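Print this message | E-mail this message

Subject: Re: [kidscomics] Wovusa book 5 and the age question
From: Letay Tefera

Lensa Gidey wrote:

> I finished Wovusa book 5 last night and I think Zelham has
> lost track of who it's for. The first books were about a
> girl who fixes things in her uncle's shop and gets into
> trouble. My daughter read them at eight and read them again
> at nine. In this one Wovusa is 14, there's a boy, there's a
> dance, and the shop is in the story for maybe one chapter.
> The cover still says 8 and up.
>
> I don't mind a character growing up. I mind that the
> publisher sells it from the same rack to the same kids with
> the same logo. And the Trikier cartoon is doing it too. The
> first season was adventures, the second is mostly outfits.
> Is this just what happens when a girls' series gets popular?
>
> Also, does anyone know if the Mamo reprints are complete? The
> library copy seems to skip from the flood story straight to
> the school play.
>
> Lensa

Lensa,

I'll take Mamo first since it's the easy one. The reprints are not complete. Volume 2 leaves out the ferry story and the short one with the goat. Both ran in the magazine between the flood and the play. The flood story ends with Mamo's grandmother deciding to move, and the ferry story is how they get there, so without it she is simply living in a different house with no explanation. If your daughter was confused, she was reading it correctly. The old magazines turn up used, usually in lots, and usually missing the covers. I have the ferry story and can lend it to you if you promise not to fold it.

On Wovusa, I agree with you about the cover and disagree about the book.

The age on the cover is wrong. Book 5 should say 10 and up. I wrote to Zelham about this in March and got a form letter thanking me for my interest in their toys. I hadn't mentioned toys. I suspect the age line is printed as part of the logo and was never looked at again after the first book.

But I didn't read it as a book about a boy and a dance. The boy is in it for two scenes and he's mostly there to lose the key. The dance is where the power goes out, and who gets it back on? She's under the stage with a flashlight in her good dress for almost the whole thing. I'd have liked more of the uncle, and more of the shop too. Still, she is doing the same thing she did in the first book in a different building. My niece is nine and she skipped the pages with the boy and read the stage pages three times.

I think what changed is the art. The artist on the first three books drew tools very well. You could tell what size wrench it was. The new artist draws faces very well and everything else like a stage set. So even when Wovusa is working, your eye goes to her expression and the machine is a gray lump with lines coming out of it. That makes the shop feel smaller than it is in the script.
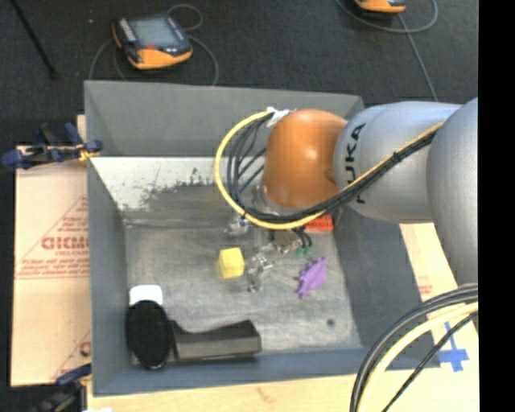 Trikier has the same trouble in a worse form, and I think it's what you're picking up on when you say the second season is mostly outfits. The girls have jobs in that show. Dinah runs the loading dock. In season one you saw her run it, and there was one long bit, with hardly any talking, where she had to get the arm to set down a crate of eggs. In season two the arm has been redrawn as a smooth white hose with a hand on the end, and it could be a vacuum cleaner. The real kind is more interesting to look at than that. A KUKA has those fat rounded gray segments, an orange-brown joint shiny enough to catch the light, the name in black running around the curve, and cabling in front of the first letter. A kid would love to draw that. The cable across the K is the sort of thing the season one background people would have put in without being asked. When the work is drawn that vaguely, the only thing on screen with any detail left is the clothes, so of course it looks like a show about clothes.

I don't believe the writers set out to do this. The dialogue in season two is about as good as before, and the episode with the lost shipment is better than anything in the first year. But a viewer of seven goes by what's drawn. If the jacket has 14 buttons and a stitched collar and the crane has no bolts, she knows which one the grownups thought was important.

As to whether this is just what happens, I'd say it happens to girls' series sooner than boys' series. The boys' titles from Zelham get more machinery as they go on. The last one I looked at had a foldout. There is no foldout in any Wovusa book, and she's a mechanic. When a boys' title sells they add a bigger truck. When a girls' title sells they add a friend who likes shopping. The friend is often funny and I don't object to her, but I'd like the truck too.

There's also the plain matter of who is buying. I was in the store when book 5 came in and most of the people picking it up were grandparents, and they go by the front. The front of book 5 has the dress on it. The back has the flashlight. I would have switched them. It would have sold the same, and the kid who opens it at a birthday party would know what she was getting.

For what to give your daughter next, if she's gone off Wovusa, I'd go back and get her the early Mamo in any form you can find. The stories are short, Mamo stays ten years old for the entire run, and nobody gives her a makeover. The printing is bad and some of the colors are out of line. Mine never cared. The one thing to know is that the dog dies in the third volume. It's handled well, but you'll want to be in the house when she reads it.

If you do want to write to Zelham, send paper. Put "age line" at the top and leave the word Wovusa out of the first sentence, or it goes to the toy people. I'm going to try again that way. I'd be glad to have a second name on the letter if you want to sign.

One correction to my own post from last month: I said the first Wovusa was 50 pages. I was counting the ads. The story is shorter.

Letay

Print this message | E-mail this message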